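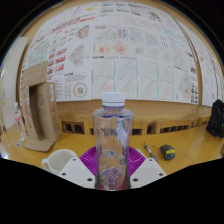

Chapter 3
Showing, Not Telling

Ask a grown adult to write down how to pick up a bottle. Most will produce one sentence, and the sentence will be "Pick up the bottle." Press them on how hard to squeeze, or from which side, and they will reach for a bottle and say, "Like this."

This chapter takes "like this" seriously as a programming language. We cover two ways of speaking it. In the first, a person carries a gripper by hand and does the task with it. In the second, the person stays put and drives the arm by remote control, usually with less grace than they expected.

Both have costs. When Reiko Yoshida set up the Cantero grasping study, she collected 388 demonstrations from operators who had been given 50 minutes of practice. She kept 42. The rest included long pauses, second thoughts, and one very thorough tour of a tabletop.

Section 3.1 deals with hand-held tools and Section 3.2 with remote control. Readers who skipped Chapter 2 will need its notes on coordinate frames by the second page, and are welcome to go back quietly.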